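Home | Products | News | Press | Contact

Caltico adds fish design to its range of adhesive wall hooks

Wednesday – By Maricruz Camacho

Print this page | E-mail this page

Caltico has added a new design to Tanilon, its line of adhesive hooks for the home and office. The new hook has a pink fish on a rounded blue pad and goes on sale in May through the Montecinos chain, which will stock it in all 34 of its stores.

The Tanilon range now has six designs. Each one uses a thin metal hook on a flat pad that sticks to painted walls, tile and glass. Caltico says the hooks are meant for light household items such as keys, dish towels, small brushes and power strips.

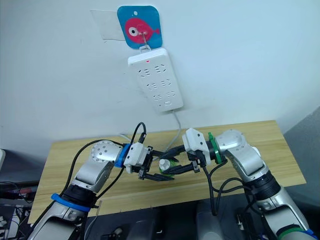
The fish hook on a white wall, holding a six-outlet power strip over a wood-grain tabletop.

"People kept telling us their power strips ended up on the floor behind the desk," said Maricruz Camacho, who handles communications at Caltico. "Hanging one on the wall frees up the tabletop, and you can reach the outlets without crawling."

Before launch, the company gave hooks to 70 households and asked them to use them in kitchens, bedrooms and work corners. Most asked for brighter designs – the fish was the one children picked most often.

The wall should be wiped clean and left to dry before the pad is pressed on. Caltico advises waiting overnight before hanging anything.

A first run of 1000 hooks has been packed at the company's Losent warehouse. Stores wishing to order the full range can contact the Caltico sales office.

Print this page | E-mail this page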